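Freshwater snail recorded inside cooling pipework at Grombridge

Friday, January 26, 2024

A small freshwater snail has been found living and breeding inside the cooling pipework of a disused paper mill at Grombridge, according to a survey report released this week. It is the first time the animal, a member of the mud snail family Hydrobiidae, has been recorded from the Trumska catchment, and the nearest known population lies 79 km to the south.

The survey was carried out by the Ondden freshwater group, which has sampled invertebrates on the lower Trumska each summer for several years. The mill was added to the programme last August, when access to the intake chamber and the first two runs of pipe was granted ahead of demolition. Water still passes through the system by gravity, entering through a coarse screen on the river side and leaving by a brick culvert.

A total of 1,419 snails were taken from scrapings of the inner pipe wall. Of these, 235 were juveniles with a shell height below 1 mm, and egg capsules were attached to the shells of a number of adults. The report treats the presence of all size classes as evidence of an established population. Kick samples from the river bed upstream of the intake produced no specimens. Downstream of the culvert, single empty shells were found at two points, both within 101 m of the outfall.

Identification was made from shell shape and from dissection of adult males. Shell characters alone are considered unreliable in this family, as several species overlap in height and in the number of whorls. Tissue from a subset of the animals has been sent to a laboratory in Cáceres for DNA barcoding, and the report gives no species name until those results are available.

Conditions in the pipes differ from those in the open river. Flow is slow and steady, there is no light, and the temperature logger left in the second run showed a much narrower daily range than its counterpart on the bank. The pipe wall carries a thin film of bacteria and fine silt, on which the snails are thought to feed. No fish were seen inside the screen, and the only other animals present in any number were water slaters and the larvae of non-biting midges.

How the snails reached the site is not known. The report lists transport on water birds, on fishing equipment and with second-hand plant as possible routes. It notes that the pumps were last replaced before the mill closed, and that no record of their previous use has been kept. Introduction with aquarium plants is regarded as less likely because of the distance between the intake and the nearest public access to the bank.

Demolition is due to begin once the culvert has been sealed. The group recommends that the pipes be drained on to dry ground and left for at least four weeks before removal, and that the silt be kept out of the river. It also asks that nets, waders and protective clothing used at the site be washed at high temperature and dried fully before use elsewhere. Small snails of this type can close the shell opening with a horny plate and may survive for days in damp fabric.

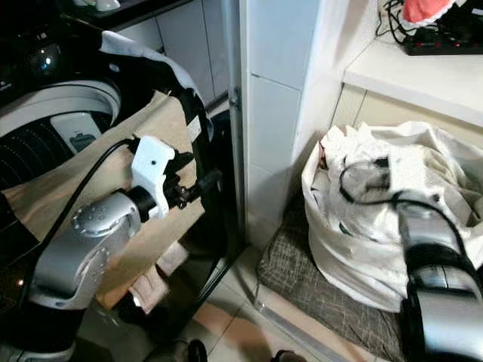
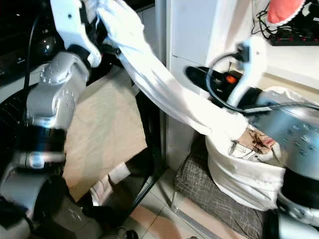
Cotton and other absorbent fabrics hold moisture for longer in seams and cuffs.

Reader comment

Grombridge angler: The report says the upstream kick samples were empty, but does it give the depth? The bed above the intake drops away sharply on the mill side and a standard net will not reach the bottom there. I would want to see a few dredge samples from the deeper water before accepting that the snails are confined to the pipes. The two empty shells below the culvert could have washed down from either place.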